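Guides > Short Film > Storyboarding

How to storyboard a short scene when you can't draw

February 18, 2018
By Delwyn McPhee

I can't draw hands, horses or anybody sitting down, and I've still boarded every short I've made (even Stiltwood, which ran to 205 panels!). So grab a pencil and let's go.

Start with the script and put a slash wherever you feel a cut coming. Don't fuss over it. My first pass on Gamside had 90 slashes and plenty of them were rubbish, but they gave me something to argue with.

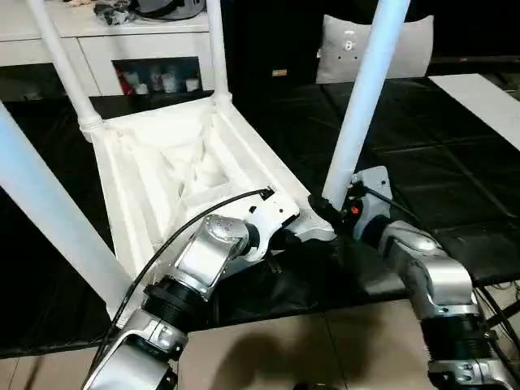

Next, rule up your pages with 3 panels each and leave a fat margin for notes. Stick figures are fine. What your camera operator wants to know is how big the person is in the shot and which way they're looking, so give every head a little nose – it does more work than a whole afternoon of shading. Arrows inside the panel are for actors, arrows outside are for the camera. Pick one colour for each and stick with it.

Now pin the lot up on a wall and read it left to right, out loud, doing the voices.

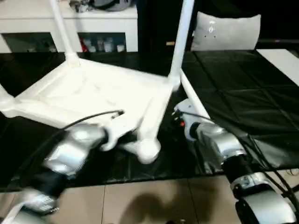 Kubiak reckons you should do that reading with the dialogue covered up, and if the story still makes sense you can probably lose half the lines. I've tried it and I grumbled the whole way through, but I did cut a page.

Last of all, number your panels in pencil. You'll be shuffling them again the night before the shoot, and rubbing out is a lot quicker than redrawing.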